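Call for participants: Namby simulated grasping project, September intake

The Namby student project is accepting applications for its next working group. Participants develop and test grasp planning software for a two-finger gripper in simulation. Applicants must be enrolled in a degree program at the Bemdale campus and able to commit two semesters.

Work is carried out in Trillitz, the project's in-house simulator. Each trial places a group of objects on a flat surface within reach of the gripper. Objects may overlap or rest against one another, and the planner has to select a target, an approach direction and a finger opening before any motion is executed. The current object library holds 633 models.
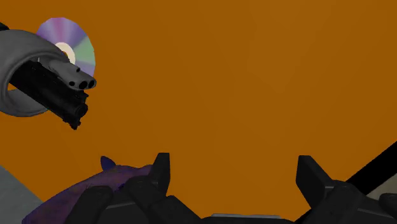 Last year's group logged 1,085 trials, of which 133 were set aside for manual review. The new group will take over that review, extend the collision checks, and prepare an entry for the Odukoya student competition. Most failures under review involve partly hidden objects — the planner tends to treat two touching items as one.

Open places: 23, divided between planning, perception and test engineering.

Required: working knowledge of Python or C++, one completed course in linear algebra, and regular attendance at the weekly build meeting. Experience with version control is preferred. No previous work with robot hardware is needed. Participants receive four credits per semester on submission of a written report.

To apply, send a one-page statement, a current transcript and a short code sample of your own to Paavo Tikkanen, project supervisor. State which of the three areas you prefer. Applications close March 19, 2020. Incomplete applications will be returned without review.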